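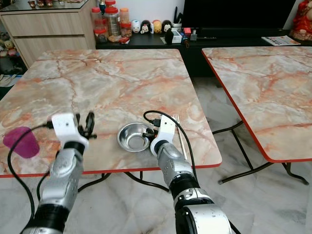

4.2 Loose Tableware and the Table Surface

Tableware that is out of its drawer or cupboard but not in use at a meal makes up a large share of what residents at Sondusstead described as "things on the table." Earlier work on household order has mostly treated such items as clutter and has recorded them by number. The present study recorded them by position, because the interviews suggested that residents judged a table by where its items lay. Figure 4 shows the types of item discussed in this section: a shallow round bowl of stainless steel with a rolled rim, a metal fork lying lengthwise with its tines toward the far side of the table, and a magenta-purple plastic cup on its side at the very edge. The tabletop has a pale gray marble pattern with veins of orange, rust and pink, and a thin red band runs along the front. Surfaces of this general type, patterned and with a visible edge, were common in the homes visited.

The sample consisted of 75 households. Each was visited once on a weekday, between the midday and evening meals, and each visit lasted about 20 minutes. The table was noted before any conversation began. Residents were asked in advance not to prepare the room, although several said later that they had done so out of habit. Those visits were kept in the sample and marked in the household records.

Position was coded in two zones. The inner zone was the part of the table that a seated adult would normally use for a plate. The outer zone was the strip along the edges, including any item touching the edge band. The coding sheet also allowed for orientation. Forks, knives and spoons were coded as lengthwise, crosswise or slanted in relation to the front of the table. Cups and glasses were coded as upright, inverted or on their side. Bowls were coded only as upright or inverted, as no reliable rule could be found for bowls that had been stacked with other items.

Residents responded to these positions in different ways. A bowl in the inner zone was rarely mentioned as a problem, even when it was empty, and a number of residents described it as belonging there. Cutlery drew more comment. A fork placed lengthwise was often described as "set," while the same fork placed crosswise was described as "left." The distinction was made by residents who did not otherwise lay a formal table, and it was made even where no plate was present. Cups on their side drew the strongest response. When such a cup was in the outer zone, residents frequently reached over to right it during the interview, in some cases without breaking off what they were saying.

Material also played a part, though a smaller one than expected. Plastic cups were treated as children's or outdoor items in many homes, and residents were more willing to leave them near an edge than they were to leave glass. Steel bowls were valued because they could be handled without care and served for both preparation and eating. The residents of one building, Skoryk House, used the same steel bowls for washing fruit and for serving soup and did not assign them a fixed shelf.

The pattern of the tabletop presented a difficulty that the coding sheet had not foreseen. On plain tops, small items were easily seen from the doorway. On veined or speckled tops, light-colored and metal cutlery could be missed on first inspection, and polished bowls took on some of the color of the surface beneath them. Both coders therefore repeated the inspection from a standing position at the front of the table. Disagreements were settled by discussion. Items resting on the edge band were assigned to the outer zone in every case.

Two limits should be noted. The visits were confined to December, when tables may carry items connected with the season, and folding tables were not separated from fixed ones in the analysis. Several residents folded their table away at night and had to clear it in order to do so, which would be expected to affect what remained on it during the day. Section 4.3 takes up the clearing of the table and the order in which items are removed.

Print this page | E-mail this page

Last updated: Thursday, 2:20 p.m.

Reader comments

Vasylyna Yurchenko
The set/left distinction for forks matches what I heard in my own interviews in Iton. Was slanted cutlery grouped with crosswise in the end, or kept separate? The text does not say.

Florêncio Coelho
I would have liked to see folding tables handled separately. In small apartments the table is cleared every evening whether or not anyone feels like tidying.

Reader, Iton
We have a veined tabletop at home and I lose teaspoons on it constantly. Please include spoons in the next section.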